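캡스톤 양팔 셀 케이블 정리, 다들 어떻게 하세요?

게시판: 학생 프로젝트 / 로봇 동아리
글쓴이: 그랄리터초보
작성일: 2021년 1월 30일

안녕하세요, 러브빌 캠퍼스에서 캡스톤 하고 있는 4학년입니다. 팀 이름은 Graliter고 지도는 루산드라 블라드 교수님이 해주세요. 눈팅만 하다가 처음 글 써봅니다ㅎㅎ

저희 주제가 작은 커버 씌우고 나사 조이는 작업을 팔 두 대로 나눠서 하는 거거든요. 왼쪽 팔이 그리퍼로 부품을 잡아주고 오른쪽 팔이 전동 드라이버로 조이는 구조예요. 12월까지는 팔을 한 대씩 따로 돌려서 별 문제가 없었는데, 한 테이블에 같이 세우고 나니까 갑자기 신경 쓸 게 확 늘었어요. 일단 제일 골치 아픈 게 케이블입니다.

그리퍼 케이블이 너무 길어요. 손목 쪽 커넥터에서 나와서 한 바퀴 돌고도 남아서 그냥 테이블 위에 늘어져 있거든요. 어제는 팔 내리다가 자기 케이블을 자기가 물었습니다... 비상정지 누르고 팀원들이랑 한참 웃었는데 생각해보니 웃을 일이 아니더라고요. 선이라도 끊어졌으면 발표까지 남은 시간이 그냥 날아가는 거라서요. 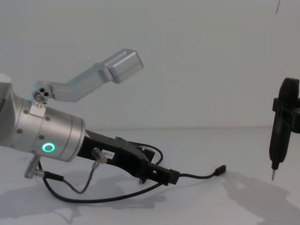
그래서 지금 고민하는 방법이 두 개예요. 하나는 남는 길이를 손목에 찍찍이로 감아버리는 것, 다른 하나는 짧은 케이블을 새로 만드는 것. 팀원 트라이안은 당연히 감자는 쪽이고 저는 만들고 싶은 쪽입니다. 근데 납땜을 제가 해야 돼요 ㅋㅋ 손목 마지막 축이 많이 돌아서 감아놓으면 당겨질까 봐 무섭기도 하고요. 경험 있으신 분들 조언 좀 부탁드려요!

댓글

마놀레_조교
작년에 비슷한 거 했어요. 결론부터 말하면 감지 마세요. 손목에 꽉 감아두면 마지막 축 돌 때 커넥터 쪽으로 힘이 다 갑니다. 저희 팀은 그렇게 하다가 커넥터 핀이 휘어서 교체했어요. 차라리 팔 위쪽으로 올려서 여유를 크게 한 번 주고, 고정점은 두 군데만 잡으세요.

smaranda_e
윗분 말씀에 저는 반대예요. 꽉 감으니까 문제지 느슨하게 감으면 괜찮아요. 저희 렐리르빌 팀은 한 학기 내내 감아서 썼는데 멀쩡했습니다. 대신 마지막 축 회전 범위를 소프트웨어에서 막아뒀어요. 양쪽으로 100도씩만 쓰게요. 나사 조이는 건 드라이버가 도는 거지 그리퍼 팔이 많이 돌 일은 없잖아요?

마놀레_조교
@smaranda_e 그게 경로 계획을 직접 짤 때 얘기고요, 플래너한테 맡기면 이상한 자세로 빙 돌아가는 경우가 꼭 나와요. 제한을 걸면 이번엔 경로를 못 찾는다고 뻗고요. 학생 팀이 발표 앞두고 그거 디버깅하는 거 보면 제가 다 눈물이 나요.

smaranda_e
그건 중간 경유점 몇 개 찍어주면 해결되는 문제 아닌가요. 저흰 그렇게 했어요. 플래너한테 다 맡기는 게 멋있어 보이긴 하는데 캡스톤에서 그게 꼭 필요한지는 모르겠네요.

그랄리터초보
오 두 분 다 감사합니다!! 저희는 플래너 쓰고 있어요. 사실 경유점 찍는 건 교수님이 별로 안 좋아하실 것 같아서(과제 제목에 "자율"이 들어가요ㅠㅠ) 애매하네요. 회전 제한은 오늘 바로 넣어보겠습니다.

납땜은사랑
케이블 새로 만드는 거 어렵지 않아요. 근데 센서 선이랑 그리퍼 선이랑 같이 묶을 거면 선 구분은 꼭 해두세요. 저는 라벨 안 붙였다가 반대로 꽂아서 센서 하나 보내드렸습니다. 길이는 팔을 제일 멀리 뻗은 자세로 놓고 재고, 거기다 손목을 끝까지 돌려보고 여유를 더 주세요. 접어놓고 재면 망해요.

로다_맥
저는 케이블보다 드라이버 쪽이 더 걱정되는데요. 비트 높이는 어떻게 맞추세요? 저희는 팔 두 대 좌표를 각각 따로 잡았다가 나사 머리 옆을 계속 긁었어요. 테이블에 기준핀 하나 박고 양쪽 팔로 같은 점을 찍게 한 다음에야 맞았어요.

그랄리터초보
@로다_맥 헉 저희 지금 딱 따로 잡고 있어요... 왼팔은 왼팔대로, 오른팔은 오른팔대로요. 기준핀은 그냥 다월핀 같은 거 쓰셨나요?

로다_맥
네 평범한 핀이요. 비싼 거 필요 없어요. 대신 핀 찍을 때는 속도 최저로 내리고 하세요. 저희는 그 뒤로 나사 20개 연속으로 돌려봤는데 18개 성공했어요. 실패한 두 개는 나사가 비스듬히 공급된 거라 좌표 문제는 아니었고요.

마놀레_조교
그 정도면 학생 프로젝트로는 아주 잘 나온 거예요. 글쓴 분도 케이블 잡고 나면 기준점부터 다시 하세요. 순서 바꾸면 그리퍼 떼었다 붙일 때마다 다시 해야 됩니다.

smaranda_e
이건 동의합니다 ㅋㅋ 좌표는 무조건 하드웨어 다 고정하고 나서요.

트라이안C
글쓴이 팀원입니다. 감자고 한 사람이 저예요. 댓글 읽고 일단 찍찍이는 내려놨습니다... 근데 납땜 얘(글쓴이) 시키면 안 되는데 누가 좀 말려주세요.

납땜은사랑
연습용 선으로 열 번만 해보고 본 작업 하라고 하세요. 열수축 튜브 먼저 끼우는 거 까먹지 말고요. 저도 아직 까먹어요.

그랄리터초보
ㅋㅋㅋㅋ 야 너 여기 있었냐. 정리하면 저희는 짧은 케이블 새로 만들고, 고정점 두 군데, 회전 제한 걸고, 그다음에 기준핀으로 좌표 다시 잡는 걸로 가겠습니다. 케이블 되면 길이랑 고정 위치 여기에 댓글로 남길게요!

로다_맥
기다릴게요. 고정점 위치가 저도 궁금해요.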